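Clearing out the snack cupboard
11/9/18

The snack cupboard has been bothering me since July. It's the narrow one next to the fridge, deep enough that you can't see the back of it, and whatever goes in first stays there until it expires. When I pulled everything out I found a bag of pretzels from before we moved to Hindale and two open boxes of the same crackers.

So I took a morning and did it properly. Everything went onto the kitchen floor. Stale things went in the trash, the unopened soups went in a bag for the food pantry over in Culgate, and I wiped the shelves with warm water and a little dish soap. The shelf paper had to come up too. It had stuck at the back corners and I had to use a butter knife on it.

The bigger question was what to do with the small stuff. Candy bars and little packages don't stack. They slide around and end up under the bread. I had been keeping them in a mixing bowl, and then I'd need the bowl.

Wiebke Brandes, who I used to work with, gave me a clear acrylic display rack when she cleaned out her craft room. She kept ink pads in it. It has stepped shelves with thin dividers, like the kind you see next to a register. I had it in the garage for a while because I thought it was too big for the kitchen, but I measured the cupboard and it's 16 inches deep, so the rack goes in with a little space left over.

It needed washing first. Don't use window cleaner on acrylic. I did that to a picture frame once and it went cloudy. Lukewarm water, a soft cloth, and let it air dry. There was one ink stain that took some rubbing with a bit of vegetable oil.

I filled it on the table before putting it away, which was easier than reaching into the cupboard. It took me a few tries. My first idea was to put the candy bars on the bottom step, but they're long and they took up room I wanted for other things. They do better lying across the upper tier. The small black packages are the right size to stand up in the compartments, so that's where they went. The round container wouldn't stand up the way I wanted, so it's on its side on the lowest step for now.

I also got out the big cream tray. I'm thinking of using it on the shelf underneath for the bags and anything else that won't fit in a rack. I haven't decided. It may be too wide once the door hinge is accounted for, and I don't want to have to tilt it every time.

Total cost was 6 dollars, all of it for new shelf paper from the hardware store on Perrin Street. My brother-in-law Sylvain Bailly thinks I should have put in pull-out drawers. He priced some for his own kitchen and they came to 200 dollars installed. I'm going to see how this does first.

Next is the cupboard over the stove, where the spices are. I need to buy labels.
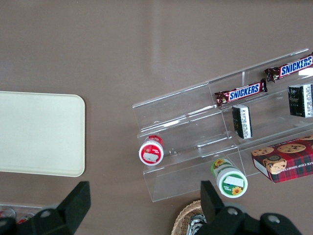

The rack on the table, partly filled, with the tray next to it.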